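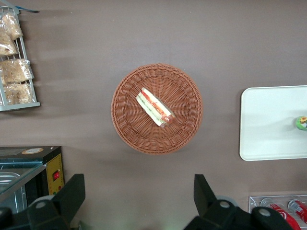

Figure 3. Wrapped sandwich in a round woven basket.

4.2 Eating between meals during shift work

The second theme in the interviews was the timing of food. Staff at the Orkulmont sorting depot have one paid meal break of 40 minutes and two short pauses. In the diaries, the meal break was often moved or shortened when trucks arrived late, and the workers then ate in the short pauses instead. We use the word "snack" for any food eaten outside the meal break, also when the food itself is a full meal such as a sandwich. This differs from the use in our earlier pilot at Talach, where the participants decided for themselves what to call a snack.

The diaries gave 2854 entries. Two coders (Aslı Erdem and Solène Boyer) read all of them and gave each one a code for time, company and reason. Where the coders did not agree, the entry was discussed until one code was chosen. Entries with no time written were kept for the analysis of reasons but left out of the analysis of timing.
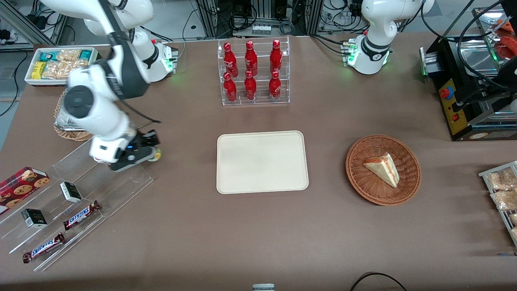 Figure 4. Snacks and drinks on a brown table, with an empty beige tray near the centre.

Night workers wrote less about hunger than we had expected. The most common reasons in their entries were staying awake and having something to do with the hands. One worker at the Coltusico site wrote, "I am not hungry at four, I am only bored and a bit cold." Day workers wrote more about the behaviour of others: they ate when a colleague ate, or when someone offered. Of the 27 participants, 20 worked nights for at least part of February, so the comparison between the two groups must be read with care.

Price was named less often than distance. The canteen is in the next building, and several workers judged that the walk there and back would take most of a short pause.
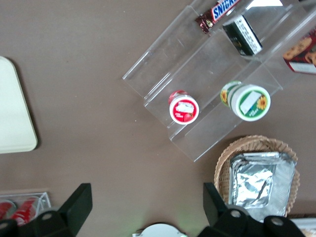

Figure 5. Clear tiered stand with different items in its compartments, among them a Snickers bar.

We also asked about food brought from home. Older workers described it as a habit and younger workers mostly as a way to save money. The Ogundipe scale of meal regularity did not separate these two groups well. One possible explanation is that the scale asks about the hour of eating and has no item on who prepared the food.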